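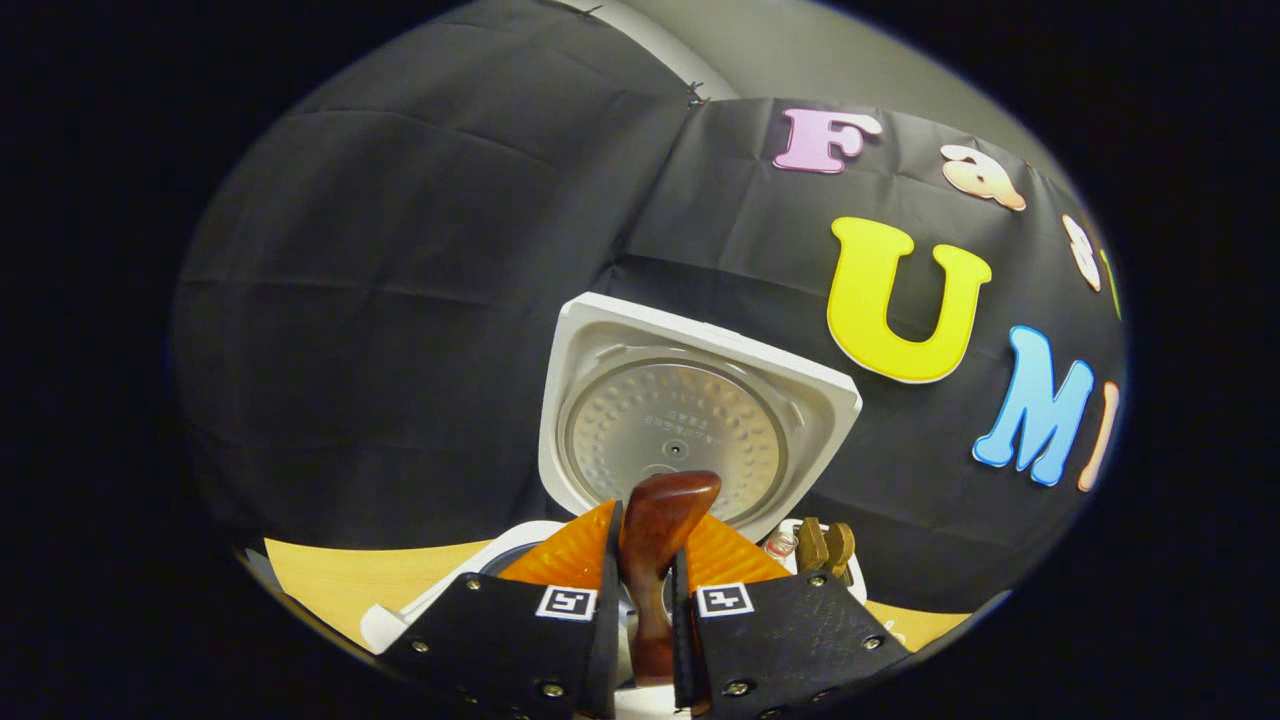

Ticket: nightly backup stops part way
Product: Waltine file server
Site: Collado office
Status: closed 31/12/2024

Reported fault
The nightly copy from the Waltine to the second disk shelf ends early with "target not responding". The day log shows no errors. Users can open and save files as normal.

Checks made
Free space on the target: fine. Disk health report: no bad sectors. Swapped the network cable, no change. Ran the job by hand at midday and it finished.

Ran it again overnight with full logging. The target dropped off the network 55 minutes in, came back by itself, and the job did not retry. 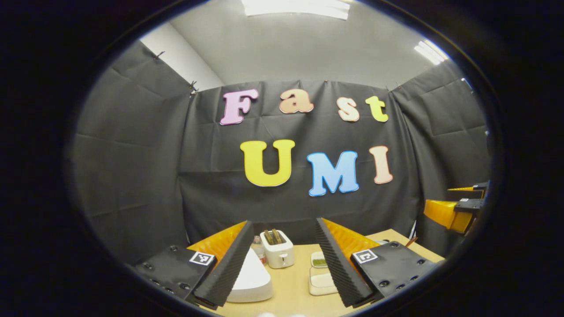 The drop matches the sleep timer on the shelf. The timer counts only traffic on the first port, and the Iritz backup job uses the second. Daytime users keep the first port busy, so the shelf stays awake until evening.

Link speed on the second port was also wrong — it had settled at 100 Mbit. Set to automatic at both ends and restarted the switch.

Changes
Sleep timer on the shelf: off.
Retries in Iritz: 5, was 0.
Wait between retries: 5 minutes.
Drastametti alert agent: now reports a failed job by email as well as in its own log.

Result
Full copy finished overnight with no retries used. Test restore of one folder opened correctly.

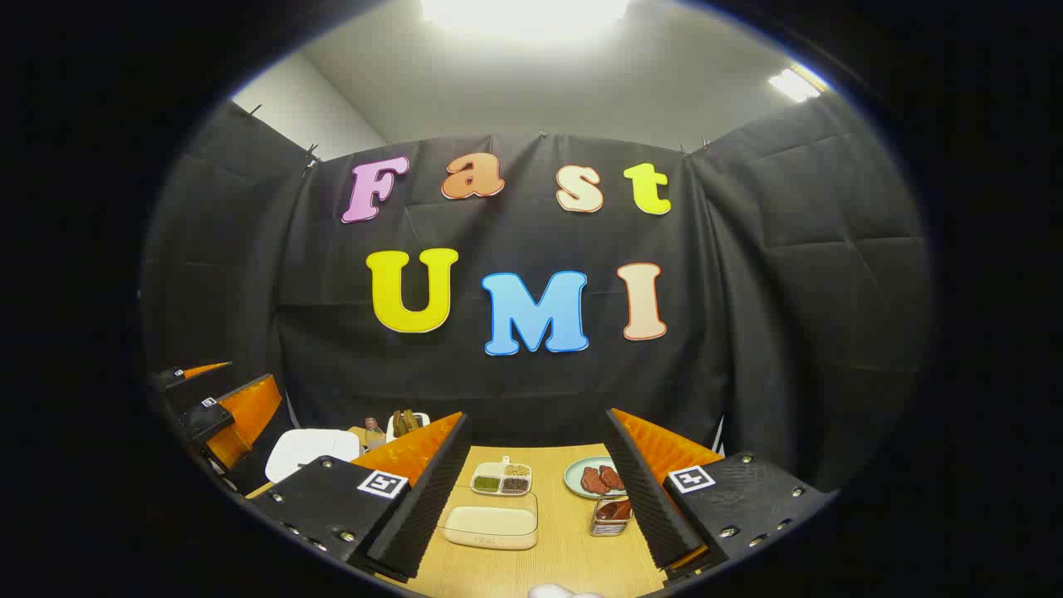
Black curtain with "Fast UMI" in cut-out letters

Outstanding
Shelf firmware is two releases behind. Update left until March, when the office server is down for other work. Check the sleep timer afterwards — the update may put it back to the default.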